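Skimton Forums > Arms, Hands and Cells > Setup and Maintenance
Thread: Two-hand cell, right hand keeps landing high on bottles
Page 1 of 1

tablegreen
Posts: 928

Hi all, back with another one. We've got a two-arm cell with humanoid hands, bolted up at the end of a table, and the job is picking up detergent bottles that are lying down. Left hand is great, I have no complaints about the left hand! The right hand comes in a little too high and a little too far back, so the fingertips close on the shoulder of the bottle and it rolls away from me.

So far I've re-zeroed the right wrist, swapped the wrist cable, and run the Lurnura hand-eye routine 4 times. It passes every time, and then the very next grasp is high again. 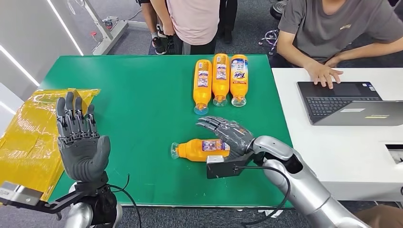 I've been running it at quarter speed with the laptop right next to the table so I can hit stop before it shoves anything onto the floor. The offset doesn't seem to care about speed, by the way. Quarter or full, same miss. It does get worse the longer I run, and that's the part that bugs me. First few picks in the morning are okay-ish and by lunch it's hopeless.

Anybody seen this? Arms have done almost 3,000 cycles since the last time I had the wrists apart.

knucklegrease

Check the bolts on the wrist bracket before you touch any more software. If it drifts over a morning, something is creeping. I had a bracket that felt rock solid by hand and moved every time the fingers closed hard. Take the bolts out one at a time, clean them, put a drop of medium thread locker on, torque them back up, and draw a paint pen line across the head so you can see if they walk.

Also how is your cable routed? If the loop is too short it will tug on the hand when the wrist rolls.

pinch_point

Gotta disagree with the above. Drift that gets worse with run time is heat in the finger tendons nine times out of ten. They stretch a hair, the fingers close late, and it looks like a position error when it's a timing error. Let it sit for 20 minutes with the power off and try again. If the first pick is good, there's your answer and no thread locker is going to help you.

knucklegrease

If it was tendons the hand would be in the right spot and close badly. OP says the hand itself is landing high. Read the post.

pinch_point

I did read it. OP is judging "high" by where the fingertips end up, and the fingertips are on the tendons. We can both be right, you know.

tablegreen

Okay okay, I'll try both, bolts first because I already have the hex keys out. Cable loop looks generous to me but I'll check it through the full roll. I also pulled up the wrist camera, which I should have done days ago, and I think I've been aiming at the wrong part of the bottle all along. I had the grasp point set by eye from the head view and it's off toward the neck.
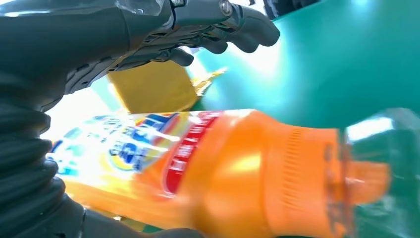
Posted by tablegreen, 4:20 pm, edited once

Anyway, moved the grasp point back onto the label and it's better, but still not where I told it to go. So there's the grasp point, which was my own dumb fault, plus a real offset on top of it.

Also my bellows sleeve had ridden up a little on that side. Does that matter? I pulled it back down and put a new clamp on.

knucklegrease

Sleeve can matter if it bunches up at the end of the roll and pushes back. Roll the wrist both ways by hand with the power off and feel for it. Guerreiro sleeves are stiff when they're new, the Clukier ones are softer but they split.

softstop

Jumping in with a boring question, did you save the calibration to the controller or only to the session? On the version we run, the routine says passed and then loads the old file on the next start. Cost me a whole week in February.

tablegreen

Oh no. Let me go look at the file date.

tablegreen

Well, the file is old. Softstop, I owe you a coffee. Saved it properly, restarted, and the first pick was dead on. One of the bracket bolts also gave me a quarter turn before it got tight, so knucklegrease gets half a point. Going to run it through tomorrow morning and see if it still drifts by lunch.

pinch_point

Post the lunch numbers. I'm still betting on tendons.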